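Grodmont 47 Height-Adjustable Workbench: Long-Term Review

The Grodmont 47 is a fixed-top standing bench with a hand crank, sold flat-packed in one box. I have used it daily since July in place of a desk and a separate assembly table. It replaced a Flestar trestle set that moved whenever a drawer was pulled.

Assembly

Two people are needed for one step, which is turning the frame upright. Everything else can be done alone. The hardware is bagged by step and the bags are labeled. The manual has drawings only, and the drawing for the crossbar shows the bolt heads on the wrong side. Follow the drawing and the crank shaft will not clear. I took the crossbar off and turned it around, which cost me most of a Sunday afternoon.

The leg inserts are threaded metal and accept the bolts cleanly. Do not use a power driver on them. Two of the 13 frame bolts needed to be backed out and restarted by hand.

Top and finish

The top is pale, with a long wavy grain and a clear coat that has some shine. Under a ceiling lamp it throws a glare patch bright enough to wash out pencil marks. Anyone who marks out work directly on the surface will want a side light or a mat. 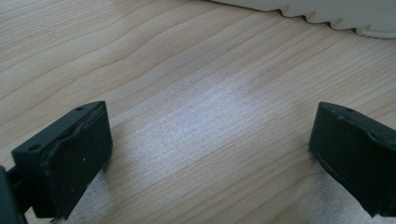 Surface glare on a light wood finish.

The coat resists coffee and thinned wood glue if wiped within the hour. It does not resist acetone. I tested a drop at the back corner and it left a dull ring that paste wax did not remove. Edges are eased on the front and left square at the back, where they can catch a sleeve.

Flatness was checked with a steel straightedge on arrival and again last month. There is a slight low area near the left rear leg, shallow enough to ignore for general use. For gluing up panels I would shim.

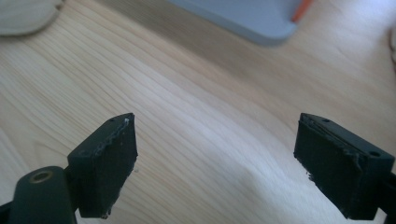
Réka Major
Contributing Reviewer, Benches and Shop Furniture

Crank and height range

The crank folds under the top and locks with a spring pin. Travel from lowest to highest position is slow but even, and the two sides stay level under load. The gearbox was dry out of the box and squeaked for the first week. A small amount of white lithium grease cured it.

At full height the bench sways front to back when sawing. At sitting height it does not. The optional Larnomport brace kit fits the existing holes and removes most of the sway, but it also blocks knee room on one side. I left it off. Anyone planning to mount a vise should buy it with the bench — the vise makes the sway worse.

Feet and flooring

The leveling feet have a hard plastic base. On sealed concrete they slide under a firm push. Adhesive rubber pads fixed this and raised the bench by a small amount that the crank can take back.

Standing for a full work session on concrete is hard on the heels whatever the bench. I tried a gel mat and went back to shoes with some give. Foam clogs are light and rinse clean, but the vent holes let sawdust in and they offer no protection from a dropped chisel. I wear them for paperwork and soldering only.

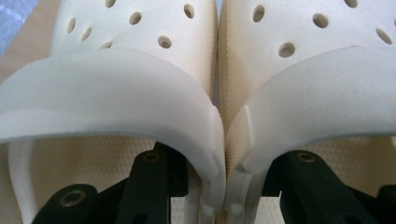 Cream-white foam clogs, heel end.

Service

I wrote to Grodmont for a replacement spring pin after bending the first. The part shipped from the Salem warehouse at no charge, without the washer. A hardware store washer fits.

The warranty covers the gearbox for 2,000 height changes. There is no counter on the unit, and the warranty card does not say how the figure would be checked.

Verdict

Recommended for light assembly, electronics and general desk work. Not recommended for hand planing or heavy sawing unless the brace is fitted. I am keeping mine.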